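Forums > Home and Housekeeping > Laundry and Linens
Thread: Folding on the bed vs. folding anywhere else

Started by clikitska_annex

We moved into a smaller apartment in December and lost the laundry room. The washer and dryer are in a closet off the hallway with no counter and no shelf, so all the folding now gets done in the bedroom. I dump the load on the bed and sort from there.

My problem is that it takes twice as long as it used to and the shirts come out worse. The bed is soft, the duvet gets in the way, and by the time I reach the bottom of the pile the cotton tops have set creases in them. I timed a load of darks last night and it was 15 minutes for what I would call a small basket. 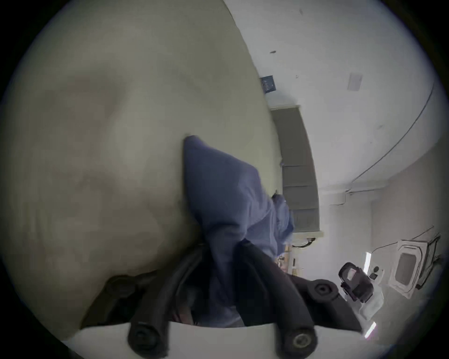 Navy piece up against the bedding, before folding. The gray cabinet behind is where the shirts go.

I am looking for practical advice. Do people fold on the bed and get decent results, or should I give up and put a table somewhere? We don't have much floor space.

Reply by hemline85

I have folded on the bed for years and it works fine, but you need to clear the bed first. Take the duvet off completely or fold it down to the foot. You can't get a straight edge on top of something puffy. A fitted sheet pulled tight is a good enough surface for shirts.

Also, don't dump the load. Carry the basket in, set it on the floor, and pull out one piece at a time. A heap on the bed presses its own wrinkles in.

Reply by vukine_laundry

Disagree with the above. A mattress is a bad surface no matter what is or isn't on it. It gives under your hands when you press a crease. Get a folding board or use the top of the dryer.

Reply by hemline85

OP said the dryer is in a closet. If it's a stacked unit there is no top to use.

Reply by clikitska_annex

It is stacked, yes. The top is above my head.

Reply by vukine_laundry

Then an ironing board. It adjusts for height, it's firm, and it goes flat against a wall when you're finished. I set mine at hip height and do the whole load standing. My back was the reason I quit using the bed. Bending over a low mattress for half an hour is no good for anybody over 40.

Reply by sockdrawer_15

Ironing boards are too narrow for an adult shirt. You end up with both sleeves hanging off and the weight pulls the whole thing to the floor. I tried it for a month and went back to the bed.

What helped me was sorting before folding. All the T-shirts in one stack laid flat, all the towels in another, socks left in the basket until last. Once you're doing the same fold over and over you get quick at it. I do a family of four this way.

Reply by vukine_laundry

You lay it across the board, not along it. But fine, to each his own.

Reply by greco_upstairs

What is the fabric? That makes more difference than the surface. Thin cotton knit wrinkles as soon as it cools, so if it sat in the dryer for an hour after the buzzer, you've already lost. Take it out while it's warm and give each piece a good shake. If I can't get to a load in time I run it again for 15 minutes with a damp washcloth thrown in.

The heavy stuff (sweatshirts, jeans, towels) will fold fine anywhere, bed included. I wouldn't waste effort on those.

Reply by clikitska_annex

Mostly cotton. T-shirts, pajama tops and some pillowcases. And yes, I do leave it sitting. I usually start the dryer before dinner and get back to it around nine.

Reply by greco_upstairs

That's your answer, then.

Reply by sirholm_linen

I don't think it's the whole answer. I take mine out right away and still get wrinkles if I fold badly. What matters is how you lay the shirt out before the first fold. Most people grab it in the middle and drop it, and then try to pat it smooth with their palms. That never gets all of it out.

Hold it by the two shoulder seams, shake once, and lower it hem first so it lands flat. Then pull the side seams outward, a little at a time, working from the armpit down. After that bring the sides in and fold up from the hem. If the side seams are straight the rest goes easily.

Reply by hemline85

Agree with this. I put the front face down, which keeps the collar neat.

Reply by clikitska_annex

OK, I tried some of this over the last few loads. Reporting back.

Took the duvet off first. Big improvement, and I should have been doing that from the start. I also moved the basket to the floor.
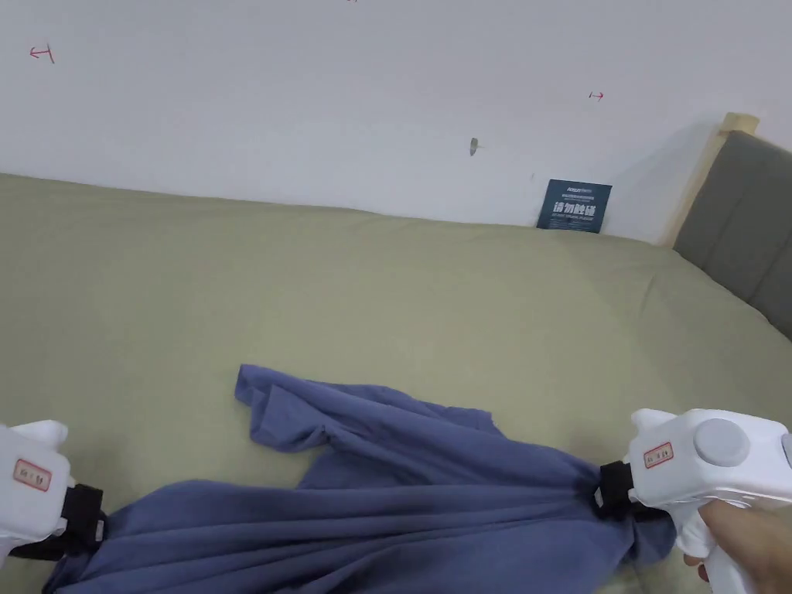
Pulling the shirt flat before the first fold is the step I still have trouble with. I tried the side seams the way sirholm_linen described and it is better than patting. What I keep running into is that wherever the cloth is held, it bunches. On the blue-violet top there are creases spreading from the clamped spot on the right, and long diagonal folds in the stretch between the two ends, while the loose flap lying on the green sheet is a good deal flatter. So now I'm trying to hold less cloth at a time and only at a seam.

The 2 pajama tops I did last came out well enough to go straight in the cabinet. I'm leaving the pillowcases for another load.

Reply by sirholm_linen

Diagonal folds come from pulling at opposite corners, or from one end being higher than the other. Pull straight across, seam to seam, at the same height. If you pull on the slant, the knit stretches on the slant and stays that way until you shake it out again.

And ease off. You want it just barely taut. If you can see the hem curling, that's too hard.

Reply by sockdrawer_15

Is that a flat sheet or fitted? The surface looks pretty smooth. I'd be happy to fold on that.

Reply by clikitska_annex

Fitted. I pulled the corners down again before I started.

Reply by vukine_laundry

I still say you'd be done faster on something firm. If floor space is the issue, cut a piece of thin plywood to the width of the bed and slide it under the mattress when you're not using it. Sand the edges so it doesn't snag. My sister-in-law has one and it cost her next to nothing.

Reply by hemline85

A large cutting mat would do the same job and weighs less. But for T-shirts I don't see the need for either one.

Reply by greco_upstairs

Did you change when you take it out of the dryer?

Reply by clikitska_annex

For one load. It was easier, I'll admit that. The trouble is the timing with dinner. I may start running it after we eat and folding before bed.

The plywood idea is interesting. There's a low platform under the mattress, so it would have to slide in from the foot end. I'll measure this weekend and post the size I end up with.

Reply by sockdrawer_15

Please do. I have a platform bed too and would like to know if it fits without lifting the mattress.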